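暮らしの相談ひろば
カテゴリ:洗濯・寝具

ボックスシーツの角が夜中に外れます。サイズ選びと直し方を教えてください

投稿者:kawara_no_ishi
8月11日(火)
閲覧 486

春に引っ越してマットレスを買い替えました。それ以来、ボックスシーツの角が毎晩のように外れます。外れるのはたいてい頭側の壁に近い角で、朝起きるとシーツが背中の下に丸まっています。

マットレスはGomumのシングルで、厚みを測ったら27センチありました。前に使っていたものは18センチです。シーツは前から持っていた綿のものをそのまま使っています。袋を捨ててしまったのでマチの深さは分かりません。洗濯タグには綿100%とだけ書いてあります。

試したこと
・角を深めに折り込む(一晩でだめでした)
・上に敷きパッドを重ねる(パッドごとずれました)
・安全ピンで留める(生地に穴があいたのでやめました)

知りたいのは次の点です。
マチは何センチのものを買えばいいのか。
今のシーツを捨てずに使う方法はあるか。
乾燥機にかけていたのが悪かったのか。

予算は3000円までで考えています。ベッドは片側と頭側が壁に付いていて、動かすのは一人だと少し大変です。よろしくお願いします。

回答 3件

投稿者:minato_futon
ベストアンサーに選ばれました

寝具売り場で働いていたことがあります。書かれている寸法からすると、原因はほぼマチ不足だと思います。

マチというのはシーツの側面の高さのことです。マットレスの厚みと同じ数字では足りません。側面を覆ったあと、底に回り込む分が必要だからです。ゴムが底の角にかかる位置まで来ていないと、寝返りのたびに少しずつ上がってきます。

目安は「厚み+10センチ以上」です。27センチなら、マチ37センチ以上のものを探してください。店頭では35センチと40センチがよく並んでいるので、この場合は40センチのほうを選びます。35センチでもかぶせることはできますが、底に入るのが8センチで、洗って縮むと余裕がなくなります。

昔からある普通のシーツはマチが25センチから30センチのものが多く、18センチのマットレスならちょうどいい寸法です。前のベッドで問題がなかったのはそのためでしょう。

手元のシーツのマチは自分で測れます。角の縫い目を見つけて、上の端からゴムの入った端まで定規を当ててください。ゴムで縮んでいるので、縫い目をまっすぐ伸ばして測ります。四隅とも測ると、洗濯で歪んでいる場合も分かります。

乾燥機についてですが、綿は縮みます。最初の数回でいちばん縮み、そのあとは落ち着きます。縦方向のほうが縮みやすいです。もともとマチに余裕がないシーツだと、2センチ縮んだだけで外れるようになります。ゴムも高温で傷みます。乾燥機を使うなら低温にして、少し湿り気が残るところで出し、あとは広げて乾かすと持ちが違います。

今のシーツを使い続けたい場合は、次の方法があります。

1. シーツ留めのバンドを使う
マットレスの底側で、角の両側をクリップで挟んで引っ張る形のものです。4本組で売っています。私がRallisの店舗で見たときは税込みで2000円しませんでした。クリップは金属のもののほうが外れにくいですが、床板に当たると音がすることがあります。

2. ゴムを入れ替える
四隅だけにゴムが入ったシーツなら、全周ゴムに替えるとかなり変わります。裾を三つ折りにして縫い、平ゴムを通します。ミシンがあれば半日かかりません。

3. フラットシーツとして使う
角の縫い目をほどいて一枚の布に戻し、病院のベッドのように角を三角に折って敷き込みます。ただ、厚みが27センチあると布の幅が足りないかもしれません。ほどく前に必ず全体の寸法を測ってください。

敷く順番も関係します。外れやすい角から先にかけてください。質問者さんの場合は壁側の頭の角です。次に対角線上の足元の角をかけ、残りの二つは最後にします。手前から順にかけていくと、いちばん手の入りにくい奥の角に布が残っておらず、浅くしかかかりません。

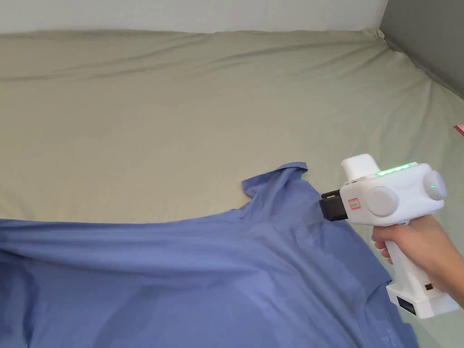
対角にかけ終わったら、真ん中から外側に向かって手のひらでならします。しわを完全に取ろうとして強く引っ張らないことです。張りすぎたシーツは寝返りの力が全部角に行くので、かえって外れやすくなります。表面に少しゆるみがあるくらいで問題ありません。

壁際の角は、マットレスの端を片手で持ち上げて、もう片方の手で布を底まで送り込みます。持ち上げるのがつらければ、足元のほうへマットレスを13センチほどずらすと壁との間に手が入ります。ベッドの枠ごと動かす必要はありません。敷き終わったら押し戻してください。

買い替えるときは、売り場の表示のどこに「マチ」とあるかを確認してください。「厚み○センチまで対応」と書いてある商品は、マチの寸法とは別の数字なので、その場合は27センチがその範囲に入っていれば大丈夫です。この二つを混同して返品に来る方がよくいました。

ずらす幅、「ほど」と書きましたが手が入れば何センチでもいいです。

投稿者:nagaya2F

うちも同じでした。ニット素材のシーツに替えたら外れなくなりました。伸びるのでマチが多少足りなくても付いてきます。夏は少し暑いです。毛玉もできます。

Drirnirbridgeの通販で買いましたが、色によって厚さが違ったので、レビューを読んでからのほうがいいと思います。濃い色のほうが薄手でした。

投稿者:sentaku_biyori

マットレスの上下が逆になっていませんか。片面仕様のものを裏返しに使うと滑りやすいです。あとは敷きパッドのゴムがシーツを引っ張っていることもあるので、一度パッドなしで寝てみてください。

前に似た質問があって、そこではGornvilleの滑り止めシートを挟む方法が出ていました。自分では使っていないので効果は分かりません。

質問者からの返信
投稿者:kawara_no_ishi

みなさんありがとうございます。

シーツの角を測ったら、三か所が26センチ、一か所が25センチでした。厚みより短いので外れて当然でした。25センチだったのがいつも外れる角です。

パッドなしでも寝てみましたが、やはり同じ角が外れました。マットレスの向きは合っていました。

マチ40センチの綿のものを注文しました。予算内に収まりました。届くまでは対角にかける順番でやっています。昨日は朝まで三か所残っていました。

古いシーツは寸法が足りないので、ほどかずに来客用の薄い敷布団に回すことにします。minato_futonさんをベストアンサーにしました。

コメント
投稿者:minato_futon

新しいシーツは使う前に一度洗ってください。縮んだあとの寸法でマチをもう一度測っておくと、次に買うときの目安になります。

この質問は解決済みです。新しい回答は受け付けていません。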